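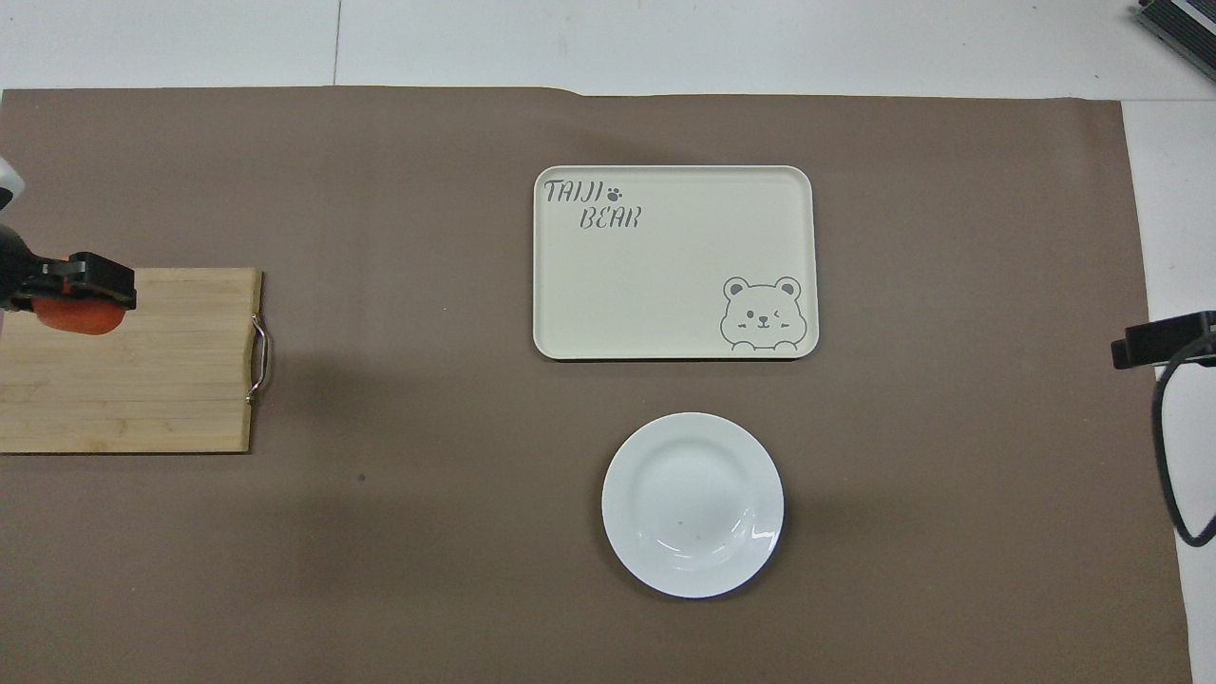
Onton is a collection of household recipes and kitchen notes gathered in and around Traltdale, typed up so that they can be searched, sorted and cooked from. It began with a biscuit tin of handwritten cards that Lizelle Motaung was given by an aunt, and it has grown a good deal since then, mostly because people who hear about it go home and look in their own drawers. The recipes come from ordinary kitchens and ask for ordinary things: a light wooden cutting board, a round white plate, a serving tray if you have company. If a recipe needs anything more unusual than that, there is a note in the equipment field.

What is in the collection

There are 500 recipes in this release, each in its own plain text file, along with one large table that lists them all. The recipes run from everyday suppers to preserves, breads, puddings and a small but much loved group of cordials. We have also kept the bits that usually get thrown away in a tidy cookbook — the crossings-out, the "ask Mum" in the margin, the second opinion written underneath in different ink. These go in a field called margins, and I would gently urge you to read a few of them before you decide you don't need them.

Fields in the table

id: a short number, never reused, even when a recipe is withdrawn
title: as written on the card, spelling and all
title_plain: a tidied title, for searching
household: a code for the family who lent the card
serves: left blank if the card doesn't say, and most of them don't
ingredients: one long line, separated by semicolons
method: as written
margins: anything scribbled around the edges
equipment: only filled in for unusual things
decade: our best guess, sometimes the family's

How the cards were typed up

Every card was typed by one person and read back by another. Where the two of them couldn't agree on a word, you will find it in square brackets with a question mark after it. There are 90 recipes with at least one of these, and a fair few are the same word, which may be "scald" or may be "scold". We've left it alone.

We did not correct amounts, even the ones that look wrong. Bongani Chauke cooked 12 of the recipes exactly as typed during September, and his remarks are in the file called cooked.txt. The ginger loaf is better than it sounds and the mustard pickle wants a bigger pan than you think. He also found that "a cup" means two quite different things depending on the household, so please look at the household code before you convert anything into grams.

Things to be careful of

The preserving recipes are old and we haven't checked them against modern advice on keeping food safely. Enjoy them as reading, and use a current guide if you mean to fill your shelves. Allergens aren't marked anywhere. Oven settings are given as the cook gave them, so you will meet "a good heat" and "after the bread" quite often.

The decade field is shaky. Cards were copied out again and again, and a recipe in fresh blue biro may be much older than the pen.

Names and permission

Every household agreed to share its cards, and surnames have been taken out of the recipes unless the family asked us to keep them. The Golestani family wanted theirs left in, so their rice dishes carry the name in full. If you spot something of yours that you'd like changed or removed, write to us and we'll see to it in the next release.

Using the collection

You are welcome to cook from it, print it, teach with it or build something on top of it. Please mention Onton and keep the household codes with the recipes, as they are the only thread back to the people who wrote them. We'd rather you didn't sell the cards as they stand.

Changes in version 2

Added the Hatdale cards, which are mostly baking
Split title into title and title_plain
Fixed the semicolons in the chutneys
Put back three margins that had been lost in copying

Corrections are always welcome, and so are more cards. Send a clear copy of both sides, please, even if the back looks blank — we have found two puddings that way already.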